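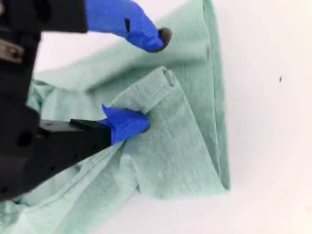

Why does a knitted cotton garment lose length in the wash when a woven one of the same fiber mostly keeps it?

A knit is made of loops, and loops can change shape without the yarn itself getting any shorter. The finishing line pulls the fabric lengthwise, the loops are dried in that stretched form, and the first wash lets them go back toward a rounder one.

Unit 5. Dimensional change in knitted fabrics

5.1 Terms

Relaxation shrinkage is the release of strain put in during knitting, dyeing, and finishing. Most of it appears in the first wash. Felting shrinkage is limited to wool and other animal hair and is covered in Unit 8. Progressive shrinkage continues over repeated wash and dry cycles, and in cotton knits it depends mainly on tumbling.

Dimensional change is reported as a percentage of the original length, negative for shrinkage and positive for growth:

change = 100 x (L2 - L1) / L1

L1 is the marked length before washing and L2 the length after washing, drying, and conditioning. Report length and width separately. Do not average them. A single jersey can lose length and gain width in the same wash, and the average hides both.

5.2 Sources of strain

Cotton yarn swells when it takes up water. The swelling is mostly across the fiber, with very little along it. In a woven fabric the swollen yarns must take a longer path over and under each other, which draws the cloth in. In a knit the main effect is that water lowers the friction between loops, and agitation then moves them to a lower energy form.

Strain enters the fabric at take-down on the knitting machine, in rope dyeing, and at the stenter, where width is fixed by pins and length by overfeed. Too little overfeed is the usual cause of a high length loss. Compacting takes out part of the remaining strain by pushing the fabric into itself between a heated roller and a shoe.

5.3 Marking and measuring

Cut specimens well away from the selvage. Condition them flat, without tension, before marking. Use three pairs of marks in each direction, 35 cm apart, made with indelible ink. On finished garments use the seam-to-seam points listed on the size sheet.

Smooth out wrinkles by hand without stretching the fabric. A specimen that has been pulled flat reads long, and this is the most common error in student reports. Corina Pichler's lab notes, kept in the binder by the balance, give a worked case in which two operators measured the same jersey and differed by more than the tolerance.

5.4 Worked example

A Vanano single jersey is marked at 35.0 cm in both directions. After one wash and a line dry, the mean length is 33.6 cm and the mean width 34.8 cm.

Length: 100 x (33.6 - 35.0) / 35.0 = -4.0 percent
Width: 100 x (34.8 - 35.0) / 35.0 = -0.6 percent

The course limit is 5 percent loss in either direction, so the fabric passes. State the drying method with the result. The same fabric tumble dried may not pass.

5.5 For next time

Read the Hollenstein handout on stenter settings, sections 1 and 2. Repeat the calculation in 5.4 for the interlock data sheet. Questions about the data sheet go to Shaohua Kang.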